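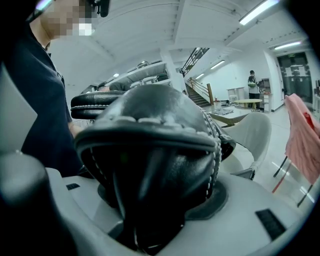 Workshop > Leather Care > Puseck Leather Balm, Neutral

Puseck Leather Balm, Neutral
Item 3113

Black leather with white stitching looks terrific on the day you buy it. After that the leather wants feeding and the thread wants to be left alone, and most conditioners can't tell them apart. The black gets darker, the white goes the color of weak tea, and you spend an evening with a cotton swab regretting your taste.

Puseck is the neutral balm in the Rirken range. It has no dye and no shine agent in it, and it goes on thin enough that you can work right up to a row of raised stitches without packing the holes with wax. We sell it mainly for padded and folded pieces: cushions, straps, flaps, chair arms, anything with a curve and a seam. It will do a flat belt too, though a flat belt will forgive almost anything you put on it.

The tin holds 300 grams. That is a lot of balm. If you are finishing your tin in a month, you are using it like butter and should stop.

How to use it

Wipe the piece with a dry cloth first, then a barely damp one, and let it sit until the leather feels room temperature again. Take a dab about the size of a pea on the applicator pad and warm it between your fingers. Start in the middle of a panel and work outward in small circles. Slow down near the stitching and go along the row, never across it.

Folded flaps need to be opened by hand and done on the inside of the bend, where leather cracks first and where no one looks until it does. Don't force a stiff fold. Put a thin coat on, leave it overnight, and try again the next day – the second attempt is usually a good deal more polite.

Leave the balm for 2 hours, then buff with a clean cloth. If the surface still feels tacky, you used too much. Buff again and tell no one.

What it won't do

It won't fill a scratch, put color back, or bring peeling bonded leather back from the dead. It is no good on suede. We mention suede because people keep trying, and their emails have a certain tone. For scuffs on black leather you want Drullow Black Cream, which covers well and will also cover your thread, your cloth and your sleeve. Mask the stitches before you open it.

In the tin, and with it

The balm smells faintly of beeswax and, to some noses, of an old car in a good way. You get one foam applicator pad in the lid. Extra pads come in packs of 7 and fit both the Puseck and the Wynne tins. The pads can be washed in warm water with a little dish soap, but they come back slightly smaller and never quite look you in the eye again.

Always test a hidden spot and wait a full day. "Neutral" means we haven't added any color, but pale leathers can still darken a shade when they take on oil. Black has nowhere darker to go, so you can relax a little.

Storage

Keep the lid on and the tin out of direct sun. In August it may turn soft or separate in a hot garage. Stir it with something you don't care about and let it set again in a cool cupboard.

Questions about a particular piece go to Gadisa Teshome at the care desk. Send a daylight photo of the seam and the tag, if there is one.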